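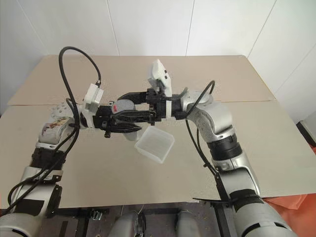
작은 통 하나로 시작한 11월 정리 이야기

안녕하세요, 또 저예요! 지난 호에서 현관 신발 정리 이야기를 너무 길게 쓰는 바람에 이번엔 짧게 써야지 했는데, 쓰다 보니 역시나 길어졌네요. 이번 달 주인공은 반투명한 하얀 플라스틱 통입니다. 네, 그 작은 통이요. 넓은 베이지색 탁자 위에 두면 참 조그맣죠. 그런데 저는 요즘 이 크기에 푹 빠져 있어요.

발단은 단추였어요. 코트 단추가 떨어져서 여분 단추를 찾는데, 분명히 어딘가 넣어 둔 건 기억이 나거든요. 서랍 세 개를 다 뒤집고, 반짇고리를 엎고, 결국 찾은 곳은 약통 옆 사탕 상자 안이었습니다. 사탕은 없고 단추랑 영수증이랑 어디 것인지 모를 나사가 잔뜩 들어 있더라고요. 그날 저녁에 탁자를 싹 닦고 다 쏟았어요. (남편은 옆에서 보다가 조용히 산책을 나갔습니다.)

처음엔 큰 수납함을 살 생각이었어요. 칸이 잔뜩 나뉜 거 있잖아요, 공구 가게에 걸려 있는 그런 거. 그런데 나탈리아 흐루비 씨한테 이 얘기를 했더니 대뜸 사지 말라는 거예요. 자기도 하나 샀는데 칸 크기가 정해져 있으니까 결국 물건을 칸에 맞추게 된대요. 긴 건 안 들어가고, 짧은 건 남고. 대신 작은 통을 따로따로 모아 두면 필요할 때 하나만 들고 나올 수 있다고요. 듣고 보니 맞는 말이라 그길로 키르스테드 골목에 있는 콜라르에 가서 작은 통을 사 왔습니다. 전부 17개요. 들고 오는 길에 봉지 안에서 달그락달그락 소리가 어찌나 나던지!

반투명한 걸 고른 건 제 성격 때문이에요. 속이 훤히 다 보이는 통은 지저분해 보여서 싫고, 아예 안 보이는 통은 뭘 넣었는지 잊어버려요. 은은하게 비치는 정도면 “아, 여기 파란 게 들었으니까 압정이구나” 하고 알아볼 수 있거든요. 물론 색이 비슷한 건 소용없습니다. 저희 집에선 고무줄하고 빵 봉지 끈이 아직도 헷갈려요. 그래서 그 두 개만 이름표를 붙였어요.

정리하는 순서도 조금 적어 볼게요. 몇 분이 물어보셔서요.

먼저 탁자를 비우고 물건을 종류별로 쌓아요. 이때 통은 아직 꺼내지 마세요. 저는 처음에 통부터 늘어놓고 시작했다가, 통을 채우고 싶은 마음에 버려도 될 것까지 다 담아 버렸어요. 말라붙은 풀 뚜껑 같은 걸 왜 담았을까요, 진짜.

무더기가 나오면 통 하나를 가져다 가장 작은 무더기부터 담습니다. 가득 채우지 말고 손가락이 들어갈 만큼은 남겨 두세요. 꽉 채우면 꺼낼 때 꼭 쏟아요. 특히 핀은요, 쏟으면 며칠 동안 맨발로 못 다닙니다. 제가 해 봐서 알아요.

그다음이 자리 정하기인데, 저는 여기서 제일 오래 걸렸어요. 다 담는 데 90분이 걸렸는데 그중 절반은 서랍 앞에 서서 고민한 시간이었을 거예요. 결론은 싱겁습니다. 자주 쓰는 건 앞, 안 쓰는 건 뒤. 그리고 통을 두 층으로 쌓지 않기. 쌓으면 아래층은 없는 물건이나 다름없더라고요.

재미있었던 건 단추예요. 세어 보니 300개가 넘었어요. 우리 집에 단추 달린 옷이 몇 벌이나 된다고! 대부분은 옷 살 때 작은 봉투에 딸려 오는 여분 단추였고, 그 옷들은 벌써 오래전에 없어졌죠. 예쁜 것만 통 하나에 남기고 나머지는 로살바 산나 씨네 아이들 공작 시간에 쓰라고 드렸어요. 눈사람 눈을 만든다고 하네요. 그리고 제 코트 단추는요… 결국 짝이 맞는 걸 못 찾아서 전혀 다른 색으로 달았습니다. 의외로 괜찮아요. 다들 일부러 그런 줄 알아요.

부엌에서도 써 봤습니다. 통깨, 월계수 잎, 쓰다 남은 말린 고추 같은 것들이요. 마른 재료는 편하고 좋았는데 카레 가루는 말리고 싶어요. 통에 노랗게 물이 들어서 아무리 씻어도 안 빠집니다. 햇볕에 내놔라, 식초에 담가라, 들은 건 다 해 봤는데 그 통은 이제 영원히 카레 통이에요. 혹시 방법을 아시는 분은 꼭 좀 알려 주세요.

쇼아이브 쿠레시 씨는 같은 크기의 통을 여행 가방에 넣고 다닌대요. 이어폰, 충전선, 동전을 하나씩 나눠 담아서요. 저도 다음 달에 동생네 갈 때 따라 해 보려고요. 늘 가방 바닥에서 귀걸이 한 짝만 건져 올리는 사람이라, 이번엔 좀 달라지길 바라면서요.

한 가지 더. 정리를 한 번 크게 하고 나면 뿌듯해서 한동안 쳐다보게 되는데, 그 상태가 오래가진 않아요. 저희 집은 며칠 만에 탁자 위에 다시 영수증이 올라왔습니다. 그래서 요즘은 저녁 먹고 15분만 탁자 앞에 앉아서 굴러다니는 것들을 제 통에 넣어요. 라디오 틀어 놓고 하면 금방이에요. 피곤한 날은 그냥 건너뛰고요. 빈 통도 하나쯤 탁자에 두면 좋아요. 어디 넣어야 할지 모르겠는 것들은 일단 거기 던져 넣고, 통이 차면 그때 생각하는 거죠. 지금 제 통에는 정체 모를 열쇠 두 개랑 퍼즐 조각 하나가 들어 있답니다.

카밀 무린 씨가 댁에 남는 작은 통이 한가득 있다고, 필요하신 분은 가져가시라고 전해 달라고 하셨어요. 뚜껑이 없는 것도 섞여 있다니까 씨앗 모종용으로 찾으시는 분들께도 괜찮겠어요. 이 소식지에 답장 주시면 제가 연결해 드릴게요.

다음 호에는 리보르 크라이치 씨네 다용도실 선반 이야기를 쓸 예정입니다. 잼 병을 선반 가득 모아 두셨다는데, 벌써부터 구경 갈 생각에 신이 나요. 여러분 집에서 제일 골치 아픈 서랍 이야기도 보내 주세요. 단추 이야기라면 더 환영이고요!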